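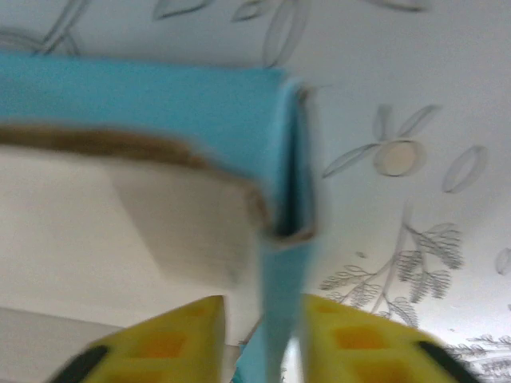 Association des amis de la bibliothèque de Girormont
Compte rendu de la réunion mensuelle, lundi, 18 h 30, salle du premier étage

Présents : Mme Agudelo (présidente), M. Branetti, Mme Tandberg, Orla Gallagher, ainsi que plusieurs adhérents que nous avons eu grand plaisir à revoir après la pause de juillet.
Excusée : la représentante de la mairie, retenue par un conseil d'école.
Secrétaire de séance : M. Branetti.

Mme Agudelo ouvre la séance en souhaitant la bienvenue à chacun et remercie chaleureusement celles et ceux qui ont tenu la permanence pendant les grosses chaleurs, ce qui n'était pas une mince affaire avec les fenêtres du côté sud que l'on ne peut toujours pas entrouvrir (on y reviendra au point 4).

1. Approbation du compte rendu précédent
Le texte est approuvé à l'unanimité, après une petite correction demandée par Mme Tandberg : la soirée contes avait bien commencé à 20 h et non à 19 h, comme l'avait écrit votre serviteur, qui s'en excuse.

2. Bourse aux livres
M. Branetti présente le bilan. Nous avons vendu 1421 livres sur les deux jours, et la recette s'élève à 3356 euros, buvette comprise. De l'avis général, c'est une très belle édition, et les romans policiers sont partis dès le samedi matin, comme toujours. Les encyclopédies, en revanche, nous restent presque toutes sur les bras. Une adhérente propose de les offrir à l'atelier de reliure du collège, qui cherche justement des volumes à démonter ; l'idée plaît beaucoup, même si M. Branetti avoue un petit pincement au cœur pour la série en cuir vert.
Il est convenu que la recette servira d'abord à renouveler le fonds jeunesse, puis, s'il reste de quoi, à compléter le rayon des livres en gros caractères, très demandé par les résidents du foyer voisin.
Pour l'an prochain, Mme Tandberg souhaite que l'on trie les dons au fur et à mesure, par genre, au lieu de tout faire la veille jusqu'à minuit. Personne ne s'y oppose !

3. Heure du conte et club de lecture
Orla Gallagher reprend l'heure du conte bilingue à la rentrée, un mercredi sur deux. Elle aimerait commencer par des légendes irlandaises racontées dans les deux langues, avec un peu de musique si quelqu'un veut bien prêter un instrument (une flûte ferait très bien l'affaire, ou même une vieille guitare à peu près accordée). La présidente la remercie de tout cœur, en rappelant combien les enfants s'étaient pris au jeu au printemps.
Le club de lecture compte désormais environ 84 inscrits sur la liste de diffusion, mais les présents tiennent encore autour de la grande table. Une longue et joyeuse discussion s'engage sur le choix du prochain livre. On hésite entre un récit de voyage et un roman épistolaire ; le roman l'emporte de deux voix, et les partisans du voyage ont la promesse de passer en novembre.

4. Locaux
Les fenêtres du côté sud : un courrier a été envoyé aux services techniques, qui ont répondu aimablement mais sans donner de date. Mme Agudelo les relancera par téléphone.
La boîte de retour, à l'entrée, ferme mal. M. Branetti se propose de regarder la charnière avec son beau-frère, plus adroit que lui.
On signale aussi que la lampe du coin lecture clignote en fin de journée. Une ampoule neuve sera posée avant la prochaine permanence, Mme Tandberg en ayant une à la maison.

5. Équipement des nouveaux livres
Il reste plusieurs cartons de nouveautés à couvrir et à étiqueter. Deux ateliers du matin sont prévus, avec café et brioche. Merci d'apporter vos ciseaux, ceux de l'association coupent de moins en moins bien. Orla Gallagher montrera à ceux qui débutent comment poser le film sans faire de bulles.

6. Questions diverses
Un adhérent demande s'il serait possible d'ouvrir une demi-heure plus tard le vendredi soir, pour les personnes qui rentrent par le dernier car. On fera l'essai jusqu'à Noël, sous réserve de trouver deux personnes par soirée.
Mme Tandberg rappelle que les cotisations peuvent être déposées dans l'enveloppe de l'accueil, avec le nom écrit lisiblement, s'il vous plaît.
Un parapluie bordeaux attend toujours son propriétaire au vestiaire.

La séance est levée à 20 h 15 et se prolonge autour de la tarte aux mirabelles de la présidente. Prochaine réunion le mois prochain, même jour et même heure.

Le secrétaire de séance, M. Branetti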